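Standby Power Should Be Printed on the Box

The electricity a device uses while doing nothing is a fixed cost of owning it. It is set at the factory, by the choice of power supply and by the firmware that decides which parts of the board stay awake. The buyer has very little influence over it and, in most shops, no way of finding it out. I think the number belongs on the outside of the package, in type as large as the screen size or the storage capacity.

The arithmetic is simple enough to do on the back of a receipt. A device that draws 3 watts continuously uses a little over 26 kilowatt-hours in a year. That is a small amount of energy for a household and a small amount of money. The trouble is that the draw is continuous and that households no longer own one such device. They own a router, a modem, a television, a sound bar, a printer, a microwave with a clock, a set of phone chargers, a laptop dock and a thermostat hub. If the combined idle load comes to 30 watts, the yearly total is 263 kilowatt-hours, and a lot of people could run a modern refrigerator on less.

I measured my own apartment last August with a plug-in meter, one outlet at a time, over several evenings. The worst item was a Norel sound bar that I had always assumed was off. Its light goes out when the remote is pressed. Its amplifier stage stays energized so that it can wake when the television sends a signal, and it keeps a wireless radio running for an app I have never installed. The Kandik printer was better than I expected once it had reached its deep sleep state, but it took 135 minutes to get there, and any print job or button press started the timer over.

Neither fact was in the manual. The manual for the sound bar gives a maximum power consumption, which matters for wiring and hardly at all for the bill. The printer manual gives a sleep figure with a footnote, and the footnote says that network functions must be disabled. A network printer with its network functions disabled is a heavy box that holds paper.
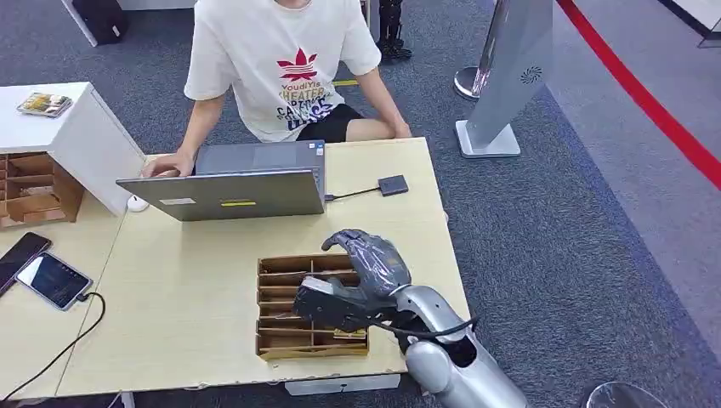

Theophilus Eshun
2026-03-16

The usual objection is that idle draw has already been regulated and the problem is mostly solved. There is some truth in this. Simple external chargers have improved a great deal, and a good one left in the wall with nothing attached now draws so little that a cheap meter reads zero. Old advice about unplugging phone chargers has outlived the chargers it was written for, and I would be glad to see it retired.

The remaining load has moved to networked standby. A device that listens for a voice, a phone or an update server has to power a radio and some part of a processor. Limits for this state, where they exist, are looser than the limits for plain standby, and they are tested in a configuration chosen by the manufacturer. The configuration the customer gets after pressing Accept on every setup screen may be quite different. A test that does not cover the default settings measures something few people will ever run.

A second objection comes from people in the trade. A friend who does purchasing for Osei, a chain of small hotels, told me that no guest has ever asked about standby power and that shoppers at home do not ask either. I believe her. But shoppers did not ask about the yearly energy use of dishwashers before it was displayed on the door, and the display was useful to them anyway. Her own case makes the point better than mine does. She once had to choose between two television models for 700 rooms. The spec sheets were identical on power except for the maximum. She had to buy one of each and measure them herself, and they differed in idle draw by a factor of four.

What I would ask for is modest. The label should carry two numbers: the average draw over 24 hours with default settings and no use, and the time the device takes to reach its lowest state after last use. The first captures the cost. The second discourages the trick of advertising a very low sleep figure that the device seldom reaches. Both can be measured with equipment that any manufacturer already owns.

One company, Baltico, prints something close to this on the side of its space heaters, in small gray type next to the recycling marks. It is the wrong product for it, given what a heater uses when it is on, and I still read the number before I bought one.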